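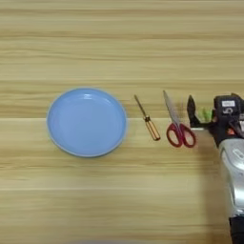 5.3 Does the policy read the instruction?

The Endik policy was reported to follow spoken-style commands on a table of household objects it had never seen arranged that way before. We wanted to know how much of that result belongs to the words. Our setup keeps close to the original: one arm, a light wood-grain tabletop, a blue plate as the target, and a set of small objects that includes a screwdriver, a pair of red-handled scissors, a green block and a small box. The camera looks down on the table from above.

We ran 162 trials with the published weights. In each one the policy received a single sentence naming one object and asking for it to be put on the plate. Farzana Bugti and Kjell Lundgren scored the trials separately from the recorded video and settled their differences afterward. We counted a trial as a success only if the named object was released inside the rim. The original report also accepts objects that touch the rim from outside, and we could find no argument for that choice in the text.

Under our rule, 43 trials failed. This is a worse result than the one published, but not a shocking one, and if we had stopped there we would have called the claim mostly sound. What bothered us was how the arm moved before it reached for anything. It often set off toward the same part of the row whatever the sentence said, and corrected late.

Figure 4. The gripper over the blue plate, with the scissors, the green block and the small box in a row to the right.
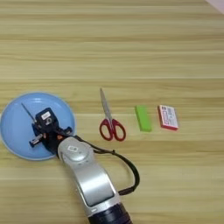 5.4 Scrambled instructions

Our first control was simple. We took 20 layouts from the main set and replaced the sentence with the same words in random order. A policy that depends on the sentence should suffer from this. Ours hardly changed its path at all - the reach, the closing of the gripper and the swing back to the plate looked much as they had with the proper sentence.

One could answer that the object name survives the scrambling, and that a name is all the policy needs. We accept this in part. 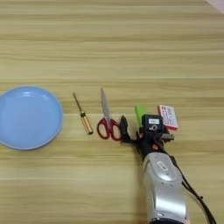 It would explain why the right object was still picked up in many cases, but it does not explain the early motion, which should depend on the name too.

The second control used another 20 layouts and left the sentence blank. Here the published account predicts that the arm will stay still or wander. In most of these trials it picked something up anyway and carried it to the plate. The original authors mention a similar effect in a footnote and call it harmless.

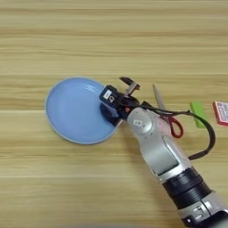

We are less sure. A plate with objects laid out in a row beside it may be enough of a cue by itself, and any benchmark built on such layouts will give credit for language that was never used. We did not test cluttered scenes or a second target, so we cannot say how far the problem goes. Until someone does, we would read the published success rate as a measure of picking and placing, with the part due to language still unknown.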